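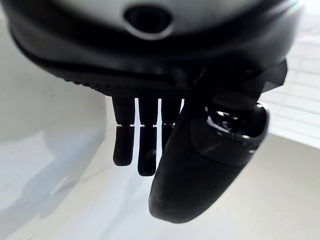 Chapter 9
Learning from the wrist: small views, short lessons

What you need first: chapter 4 (joint angles), the part on thumbs especially. Skip the maths if pressed, come back later.

A hand with three fingers and a thumb set against them can pinch, hook or wrap. Which one, and when? Old answer — write a rule for every object. Slow work, and the rules break. The method in this chapter, from Kerttu Hirvonen's group at Ojala, learns the choice from examples instead. It's called Clidine. One camera at the wrist, looking down past the fingers. No overhead view at all.

The main result, quickly. 481 grasps shown by a person, up to 10 per object. Trained on those, the hand picked the same grip as the person far more often than the rule-based version, Oradis. It did worse on flat things. Thumb hides to much of the contact, see 9.4.

Two points to hold on to while reading:
The thumb is nearest the lens, so it looks far bigger than the fingers. The method has to learn round that.
A finger behind the thumb is still there. Joint readings fill in what the camera misses — most of teh time.

Section 9.1 sets up the task. 9.2 is the training itself, with the Plusudeck data sheets. Do the excercises in 9.3 before going on to the failures.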